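4.2 How people in Puswood talk about the weather

We had expected that the older residents would be the ones to bring up rain first, and for the most part they were, though the younger people we sat with in Grimbridge were every bit as happy to get going once the tea was poured. Over the summer we recorded 42 conversations, most of them in kitchens, and we are still grateful for the patience we met there. Fragkou's earlier word list, which has 1306 entries, gave us a kind starting point - and a few good arguments. Many of his words for light rain were still in daily use, while his words for frost hardly came up at all, perhaps no surprise in August.

Figure 2
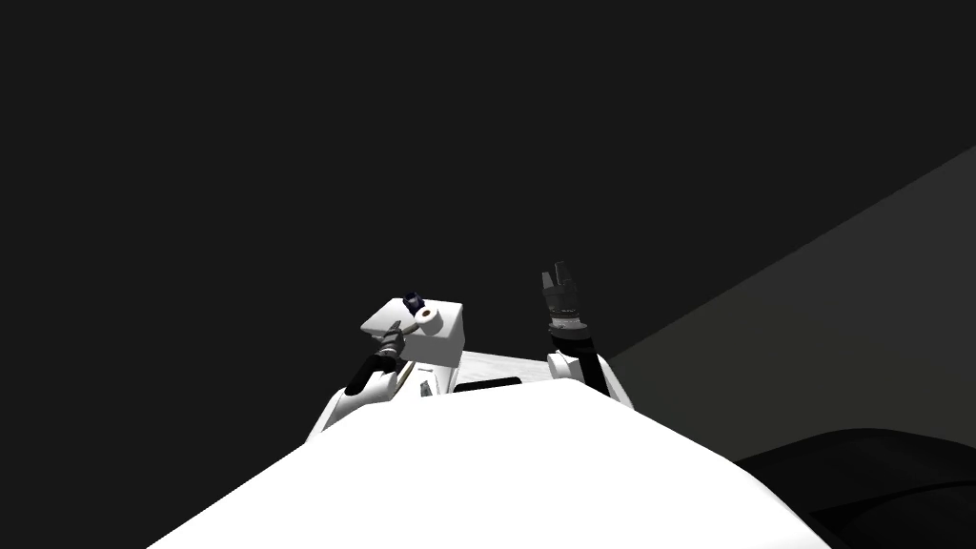

The frost words did come back when we asked about childhood, and people often told us a whole story before they got to the word itself, so we have kept those stories in full.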